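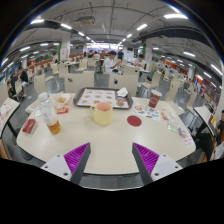
Clearing tables at Mirnden

The food hall at Mirnden seats 203 people. Since last November the firm that runs it, Staniforth, has been moving part of the table clearing over to a system called Givo. The pages that follow show the kind of table it has to deal with. Staff still clear most of the hall by hand. Givo's share is bottles and cups, which used to take up the largest part of a shift.

Bottle with a shallow layer of drink left in it, held between the gripper fingers. Bottles are emptied before they go in the recycling, and that job stays with the staff.
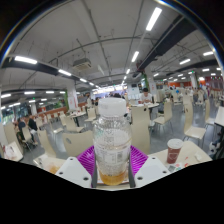

Has anybody lost their job over it?
Eight people worked on clearing before the change and eight work there now, but two of the evening shifts are shorter and the pay for those has gone down with the hours.

Trays are a different matter. The paper liners slide, napkins stick out over the side, and bowls get left anywhere. Clearers are asked to take the tray first and leave the bottle standing. 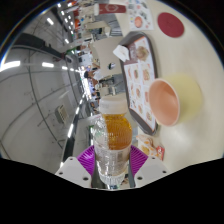
They were also asked to stop stacking cups inside bowls, a habit most of them had for years. It was quicker by hand, and several have said so at the weekly meeting. The Rindholm site tried both ways and kept the stacking.

A bottle on a round red coaster, with the tray to the left and a red paper cup to the right. Small wrappers and sachets are picked up by hand at both sites.

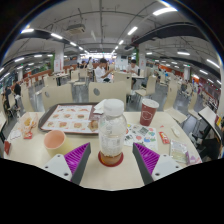
Staniforth Staff Pages | Issue 109 | Page 8

Training takes one morning and is paid. Anyone on clearing who has not had theirs should put their name on the sheet by the rota.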